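I think we fund too many shiny new telescopes and not enough boring sky-watching. A faint variable star needs 19 years of patience – who pays for that?
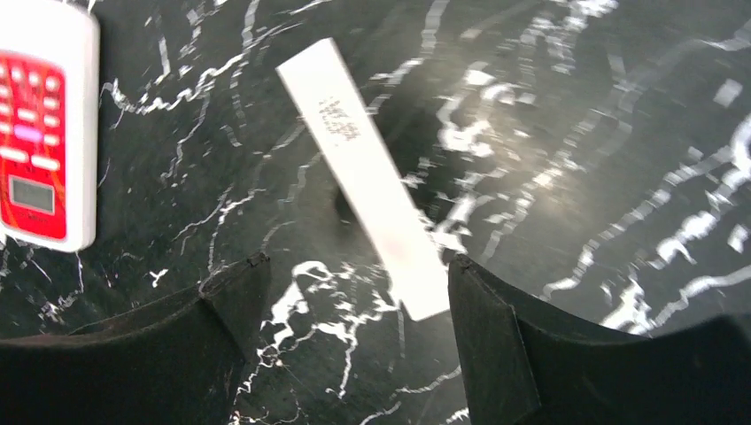

Santeri Salminen wrote back that old survey plates already cover most of it, and that I should go read them first. Fair! But the plates at Venville have gaps, almost six years in one case, and a star won't repeat itself for us. I'd trade one big mirror for three small ones left running every clear night.
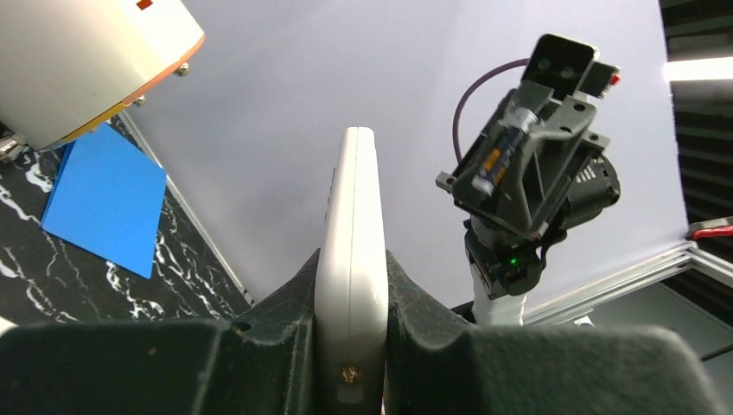

A white plastic device, held upright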